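Dendumby House Meeting, Aug 16, 2025
Shared Rooms and Storage

I took the notes again, so blame me for spelling. There were 19 of us, plus 2 who came for the snacks and left before the vote.

Last minutes: fine, apart from Guerra being listed as a paint color. It's the hardware store. Fixed!

Laundry: the Widix dryer is still eating socks. We agreed to get one more repair quote before October and then talk about replacing it.

Hallway cabinet: this took up most of the evening (I did warn everyone). Half the room wanted bath things only, the other half wanted the books to stay, and I wanted to go home. We settled on sharing — towels and bottles on the left, books on the right, and the little ornament keeps its place in the middle. Vote was 14 to 5.

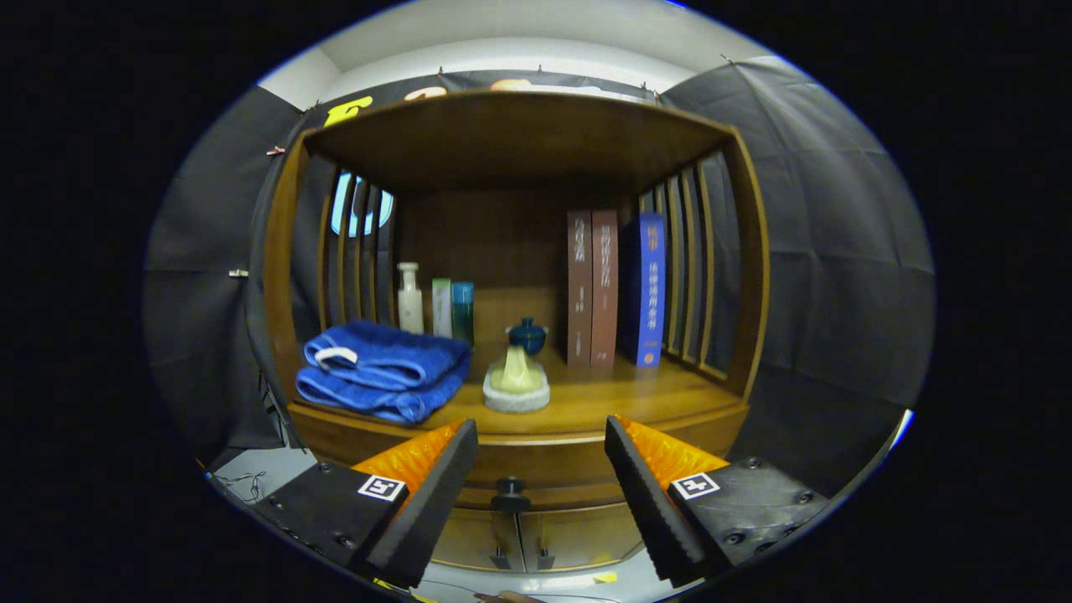 The cabinet shelf, with the blue towel, bottles, ornament and books.

Please fold towels before they go in, and put books back upright. Anyone who wants to lend more books, ask at the next meeting first, as we haven't agreed on a limit.

Gekitz order: hooks and shelf liner approved, up to $24. I'll pick them up.

Carried over: bike rack, porch light, the smell by the back stairs.

Next meeting is in October, same room, and bring your own mug.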